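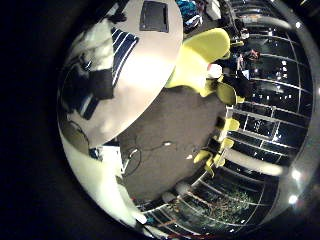 **Tindo 13 tabletop loom**

Weaving width: 13 inches
Heddle included: 12 dents per inch
Wood: beech, oiled, no varnish
In the box: loom, heddle, two stick shuttles, threading hook, warping peg, two clamps
Ships from: Esville, flat packed

I've been selling looms out of my shop in Esville for long enough to have strong feelings about clamps, so let me start there. The clamps on the old Tindo were awful. They slipped, they chewed up the edge of my dining table, and I got more emails about them than about everything else put together. The new ones have a wide rubber foot and a longer screw, and they'll grab a tabletop up to two inches thick. If you bought the old model from me, write and I'll mail you a pair for the cost of the stamp.

Okay, the loom! It's a rigid heddle loom, the small kind you can pick up with one hand and carry out to the porch. You can get a scarf off it in a weekend if you use a chunky yarn and don't fuss. Dish towels take me longer because I like a thinner cotton, and 13 inches is a little narrow for a towel, but I've made a whole drawerful and they dry dishes just fine. Stripes are the best place to begin. You wind one color on one shuttle and one on the other, and you swap whenever you feel like it.

Iñaki Bravo builds these for me in batches. He used to make them with plastic ratchets and we argued about it for most of a year (I won). The ratchets are metal now. They're louder – you get a good loud clack every time you advance the warp – but I haven't had one come back with a stripped tooth. He also rounded off the front beam, so your forearms don't get that red line across them after an hour.

**Putting it together**

You need a Phillips screwdriver and a table you don't mind leaning on. Lay both side pieces down with the notches facing up, fit the beams, and leave every screw a bit loose until the whole thing is standing. Then tighten the back beam first. The printed sheet says front beam first and the printed sheet is wrong. I have a big box of those sheets left and I'm using them up, so please just cross it out.

The warping peg clamps to a second table or the far end of the same one. Measure from the back beam to the peg, and remember you'll lose a good chunk of that length at both ends when you tie on and cut off. My first scarf came out as more of a collar.

**What yarn?**

The heddle in the box likes a light worsted or a doubled cotton. I stock the Lozano cotton, item 874, and one cone will see you through several towels. Navy and white is what I sell most of. For sock yarn you'll want a finer heddle, sold separately, and for the really fat wool you'll want a coarser one. All Tindo heddles fit, old and new. Stekitau heddles do not fit, even though they look like they should, and I've got a cracked one to prove it.

**Floor stand**

Dzifa Agbeko has been testing the stand since October and likes it, apart from the foot bar, which we're moving down. I'll put it on its own page when it's ready. Please don't order one by phone, I can't take the money yet.

**Shipping and returns**

Orders in by noon on Friday go out the same afternoon. You've got 6 weeks to send a loom back, and I don't mind if you've woven on it, but take the warp off first. Spare parts are all on the parts page, including the little wooden knobs that roll under the couch.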